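首页　厨房　清洁　收纳　木器　旧文目录

家里的木头东西怎么伺候：桌子、砧板、木勺和那把老是晃的椅子

2019年6月11日　文/木匣子

上回写完搪瓷锅去焦底，留言里好几个人问我木头桌面上的白圈怎么弄掉，我本来想在下面随手回一句，结果越写越长，干脆单开一篇，把家里凡是木头做的都顺一遍。我不是学木工的，就是爱捡旧家具、爱瞎擦瞎磨，十来年下来毁过几件也救回来几件，下面写的都是自己手上试过的，没试过的我会讲明白。

先说白圈吧！热杯子往桌上一搁，拿起来一个白印子，看着特别吓人，好像桌子就此完蛋了。白的多半还好办，那是水汽钻到漆膜里去了，木头本身没事。黑的就麻烦，水已经走到木头里面，跟木头里的单宁、有时候还有铁锈搅在一块儿，这个放后面讲。

白圈我一般这么弄：找一块旧棉布，叠两层，盖在印子上，吹风机开中档，离远一点来回吹，吹一会儿掀开看看。新鲜的印子有时候吹着吹着就淡了，看它一点点没掉是真的解压。要是隔了好些天才发现，光吹就不太够，那就在印子上抹一层凡士林（或者蛋黄酱，对，就是拌沙拉那种，道理都是油慢慢往里渗），放一晚上，第二天早上擦掉，再拿干布顺着木纹揉一揉。凡士林比蛋黄酱省心，至少不招蚂蚁。我有一年夏天图省事用了蛋黄酱，早上起来桌上一条黑线，从窗台一直排到盘子边上，场面相当壮观。

熨斗也能用，温度调到最低，蒸汽一定关掉，布垫厚一点，点一下就抬。手慢的人就别试了，我手就慢，所以我用吹风机。

牙膏的办法网上传得很广，我试过，白圈是没了，那一块的光也没了，亮面漆上多出来一团雾，斜着看比原来还显眼。牙膏里有磨料，等于拿细砂纸在漆上打圈。哑光的旧桌子你要试我不拦着，亮面的就算了吧。

黑印子呢，得先把那一块的漆去掉，才能碰到木头，然后用草酸。草酸粉五金店有卖，兑热水，戴手套，开窗，别在饭点弄，孩子和猫都请出去。刷上去等着，颜色会慢慢退，退到差不多了用清水擦好几遍，把酸带走，晾透了再上油或者上漆。急着上漆的后果我领教过，漆底下起了一层白霜，又得从头磨。晾透要多久看天气，梅雨季我索性不开工，十一月最舒服，又干又不冷，我大部分活儿都攒到那时候。

再说平时怎么擦。很多人擦木桌子用的是刚洗过碗的那块抹布，滴着水就上去了，一抹一道水光，然后人走了，让它自己干。一次两次没什么，天天这样，接缝的地方先发黑，接着边上起毛，再往后就翘。我的习惯是两块布，一块拧到挤不出水，一块全干，湿的走一遍干的马上跟上。油渍就在湿布上点一滴洗洁精，擦完再用清水布过一遍，洗洁精留在桌面上会发黏，灰一落就成了一层擦不掉的灰膜，你还以为是桌子旧了。

喷的那种家具蜡我现在不大用了。以前买过Varance的柠檬味喷蜡，闻着是真香，刚喷完也亮，就是喷多了摸着滑腻腻的，写字的时候纸在上面跑。后来换了Femau的膏状蜂蜡，小铁罐，挖一点点，用旧T恤打圈抹开，等一会儿再用力擦掉。重点在擦掉，抹上去不擦等于给桌子糊了一层胶。一罐能用很久很久，我那罐盖子都锈了还没见底。

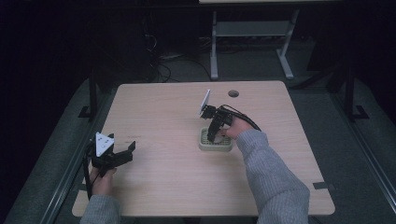
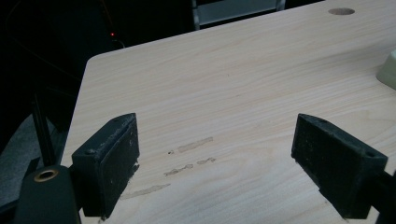 上蜡上油之前，最值得花力气的是边和角。大家擦桌子都爱擦中间，中间那块本来就最平、最好伺候，出问题的几乎都是边沿、转角，还有各种开过口的地方，因为木头的断面像一把吸管，喝起水来比正面快得多。像这种浅色木桌面，转角是圆的，擦的时候布可以裹着角一带而过，不勾丝也不藏灰，比直角好打理；倒是第二张里桌角附近那样的小圆孔要多看两眼，凡是在木板上开的孔，孔里面那一圈都容易被漏掉，水洒了往里一流，外头擦得干干净净，里头闷着。我的办法是拿棉签蘸一点点蜡，沿着孔壁转一圈，再换根干净的转一圈，完事。浅色木头还有一个脾气，就是爱显色，酱油、咖喱、红茶，哪样都不肯放过它，深色桌子上看不出来的，它给你记得清清楚楚。所以浅色桌面我宁可蜡上得勤一点，每次薄薄一层，也别等到发干发白了再一口气喂一大坨。

顺带讲讲怎么知道该上油了。滴一滴水在桌上，水珠圆滚滚地站着，那就先不用管；水珠趴下来，慢慢洇出一块深色，就是在喊渴了。试完记得擦掉（别笑，我忘过）。有厚漆的桌子不用喂油，油进不去，浮在上面白白沾灰。分不清是漆面还是油面的，也用水滴试，老半天都不变色的基本就是漆。贴皮的桌子也要当心，别拿粗砂纸去磨，那层皮薄得很，两下就见底了，见了底就没有后悔药。

砂纸的事多说几句。磨一定要顺着木纹，横着磨出来的道子，当时看不见，一上油全跳出来，跟猫挠过一样。也别光拿手指头按着砂纸磨，手指是软的，会磨出一条一条的小沟，找块平整的木头或者软木塞把砂纸包上。磨完的粉先用干刷子扫，再用微潮的布带一遍，等木头表面的毛被水汽激起来了，再用细砂纸轻轻过一下，这一道很多人嫌烦跳过去，跳过去的桌子摸起来永远涩涩的。

换厨房了，砧板！

木砧板最怕的事情有两件，泡水和单面湿。洗完往台面上一平放，上面干了下面还湿着，两边胀缩不一样，过不了多久就成了一条小船，切起菜来咯噔咯噔的。洗完要立起来，两面都透风，别贴着墙。也别放到太阳底下暴晒，会裂。已经弯了的也别急着扔，凹的那面朝下，垫一块潮毛巾，上面压几本厚书，放一晚上看看，有的能回来，有的回来了过几天又走，看缘分。

去味我用粗盐加半个柠檬，盐撒上去，拿柠檬切面当刷子来回蹭，蹭完歇一会儿再冲。切过蒜和切过鱼的味道都能压下去不少。没柠檬就用白醋，味道冲一点，开窗就是了。不过话说在前头，生肉和水果最好还是各用各的板子，盐和柠檬去的是味儿，当不了消毒使。板面上刀痕深到指甲能卡住的，该刨就刨，该换就换，别舍不得。

砧板上的油一定要用能进嘴的，食品级矿物油最省事，不会哈喇。橄榄油、花生油这些不行，放久了发酸发黏，那股味道跑到黄瓜上你就知道了。核桃油可以，会慢慢干，但家里有人对坚果过敏的就别碰。倒上去用手抹就行，手还能顺便润一润，放一晚上让它吃进去，早上把多的擦掉。新砧板头一个月我会多上几回，后面想起来才上。

木勺木铲也是一样的道理。大家老问能不能进洗碗机，我的回答一直是不能，高温热水加烘干，出来一把把都像泡过的饼干，毛毛糙糙，再过一阵勺头就裂了。手洗也花不了多少工夫。毛了的勺子用细砂纸顺着磨一磨，冲干净，晾干，抹油，又是一条好汉。我手边用得最久的那把炒菜铲，前面已经磨歪了，歪得正好贴着锅边，换了新的反而不顺手，所以它歪它的，我接着用。

插木勺的筒子底下要有洞，或者底下垫张厨房纸，经常换。我以前用一个玻璃罐子，很好看，勺柄底下那一截全黑了，一股霉味，现在那个罐子拿去装纽扣了。

发霉的也讲一讲。小霉点先用刷子在室外刷，别在屋里刷，孢子飞得到处都是，戴个口罩。然后用酒精擦，擦完通风晾。要是霉已经长到木头里头，擦掉表面过几天又冒出来，碰吃的那些就别留了，柜子抽屉可以再救一救。抽屉背板最容易霉，大家很少把抽屉整个抽出来看后面，建议梅雨季过后抽出来看一回，顺便你会找到丢了好久的开瓶器。

说到抽屉，拉不动的木抽屉，在滑道上抹一点蜡烛头就好了，白蜡烛，来回蹭几下，推进去拉出来，再蹭。别用食用油，头两天顺滑得不得了，后来跟灰和成泥，比原来还涩。肥皂也行，就是潮天会黏。要是夏天拉不动冬天又正常，那是木头胀了，别急着刨，等天干了再看，我刨过一个，到了冬天抽屉在里面咣当咣当地晃，后悔得要命。

晃的椅子。先把椅子翻过来，看看是哪儿在晃，螺丝松的就拧螺丝，榫头松的拧什么都没用。好多人往榫眼缝里灌胶，灌得外面全是，里面一滴没进去，旧胶在里头占着地方，新胶根本抓不住木头。正经做法是把那个榫头拔出来（用橡皮锤轻轻敲，垫块布），旧胶刮干净，露出木头，再抹白乳胶插回去，用绳子绕一圈绞紧，放平地上，趁胶没干坐上去试一下四条腿着不着地，试完就别再动了，老老实实等一天一夜。溢出来的胶要趁湿用潮布擦掉，干了以后那一块上不进油，会留个浅色的疤。

螺丝孔滑丝了，拧来拧去空转的，塞几根牙签，抹点白乳胶，掰断多出来的，等干了再拧螺丝，特别结实。柜门合页松了也是这一招，我妈家的橱柜门靠牙签撑到今天。

椅子脚下面记得贴毛毡。自粘的那种贴上去之前，先把脚底磨一磨、擦干净灰，不然拖两天就跑偏，粘一圈头发，看着怪恶心的。经常拖来拖去的椅子我改用带钉的毛毡，钉之前先拿细钻头引个小孔，免得把腿钉裂。

有人问旧桌子拿出去翻新划不划算。我问过价，Fluvamgate那边一家做旧家具的铺子，给我那张餐桌报了1707元，含打磨上油，不含搬运。桌子是我在旧货市场背回来的，哪舍得花这个钱，自己磨了两个周末，吃了一肚子灰，胳膊酸得筷子都拿不稳。回头看，桌面要是只有划痕和水印，自己弄完全来得及；要是裂到能看见地板了，或者贴皮大片大片鼓起来，还是交给会的人。小鼓包倒是可以自己来，用美工刀顺着木纹划一道小口，牙签挑一点胶进去，盖上烘焙纸，压上重东西，烘焙纸不粘胶，用报纸的话字就印上去了，我有个床头柜上至今能认出半个天气预报。

划痕浅的，拿核桃仁蹭一蹭，深色木头很管用，浅色木头会蹭出一道黄印，别用。浅色的买修补蜡棒，挑比桌子淡一号的颜色，填进去用塑料卡片刮平。我用的是Saha的，一盒10支，颜色太多了反倒挑花眼，两支混着揉一揉往往刚好。马克笔那种修补笔我不太推荐，画上去是一条线，擦又擦不匀。

被压出来的小坑可以用蒸汽鼓起来，前提是木纤维没断，而且那块没漆。潮布盖上，熨斗点一点，木头吃了水汽自己会胀回来一些，第一次看见的时候我真的叫出声了！胀完等干透，轻轻磨一下再上油。磕断了纤维的坑就没办法了，用蜡填。

摆放上也有讲究。木家具别紧贴暖气，我家的书桌离暖气片大约40厘米，冬天桌面还是会干，旁边搁一碗水，聊胜于无吧。太阳直晒的位置，桌上的东西隔一阵要挪一挪，要不然花瓶底下一个深色圆，旁边全晒淡了（樱桃木反过来，会晒深），这种色差擦是擦不掉的，只能把花瓶搬开，让它慢慢晒匀。新桌子尤其明显，头几个月最好别铺桌垫。透明软玻璃我是坚决不铺，捂出来的白花花一片，还粘漆，揭的时候滋啦一声，心都碎了。

杯垫这个东西，买再多也没有人用，我后来的办法是放在手最先碰到的地方，椅子一拉开就是它，比贴条子管用。隔热垫也是，挂起来的不会有人去拿，就让它躺在桌子正中间，丑一点就丑一点。

擦过油的布千万别团成一团扔垃圾桶！亚麻籽油、桐油这些会自己发热，团着闷着是真能着起来的。摊开在室外晾到发硬，或者泡在水里，盖紧盖子再处理。我把2块布晾在阳台栏杆上，夹好，晾硬了再扔，每次都这样，麻烦也得这样。

还有人留言问竹的算不算木头，竹砧板竹筷子能不能照着来。晾和上油可以照着来，磨就要小心，竹丝起来了很扎手，戴手套。竹筷子用到两头发黑就换新的吧，一把也没几个钱。

下一篇打算写纱窗，我家厨房那扇油得已经看不见外头了，等我先把它拆下来再说。

上一篇：搪瓷锅烧焦了先别急着刮　　下一篇：暂无　　返回旧文目录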